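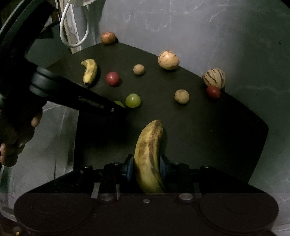 Chang-ho Won wrote that two of the 100 mm liners went brittle at the rim after a winter in an unheated store, and asked whether the Fernura was rated for it. The current liner is rated to minus 10 °C. Older liners have a white rim and can be exchanged through Draltonton.

Fernura Ripening Cabinet, 80 liter

Countertop cabinet for bringing bananas, pears, avocados and mangoes to eating stage at a steady temperature. Passive ethylene retention, no gas cartridge. Supplied with two liners, one drip tray and a door gasket.

Specifications
Capacity: 80 liters
Liner depth: 100 mm or 105 mm (see note)
Set range: 14 to 22 °C
Humidity: vented, manual slide
Power draw: around 10 W when holding
Door: left or right hinge, reversible
Finish: gray powder coat

Note on liners
The 105 mm liner fits cabinets with the stepped rail only. Check the rail before ordering. A 105 mm liner in a flat rail will hold the door open and the cabinet will not reach its set point.

Use
Load fruit in one layer. Set bananas to 18 °C and open the vent to the second mark once the green has left the neck. Avocados do better with the vent shut. Do not mix citrus with the load. Wipe the gasket weekly with plain water.

Spare parts
Gasket, Kamolrat pattern
Liner, 100 mm, black rim
Liner, 105 mm, black rim
Vent slide with two screws
Hinge kit

Orders received by noon on Thursday leave the Lollgate warehouse the same day. Parts inquiries: Mayuree Thongsuk, Draltonton service desk.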